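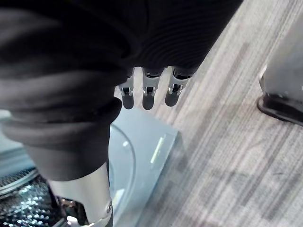
4. Fitting the fabric cover

Workshop > Rinard hand build > Set-up guide

March 3, 2023 | Rania Saab

4.1 Switch off the arm supply and wait 10 seconds.

4.2 Draw the black cover over the hand and forearm. Leave the silver finger joints and the rubbery fingertip pads exposed below the lower edge.

4.3 Check that no fold sits in a hinge. If the fabric rests on a finger, roll it back toward the wrist.

CAUTION: Do not pull the cover by its hem while the fingers are under load.

4.4 Check the small round screw at the wrist. Tighten by hand only.

4.5 Restore power. Open and close each finger in turn at the lowest speed setting.

Note: Builds using the Zuccaro controller store the finger limits in profile 106. Reload the profile after any change to the cover, then repeat step 4.5.

Questions: Stijn Van den Broek, Drarance shared workshop | Back to top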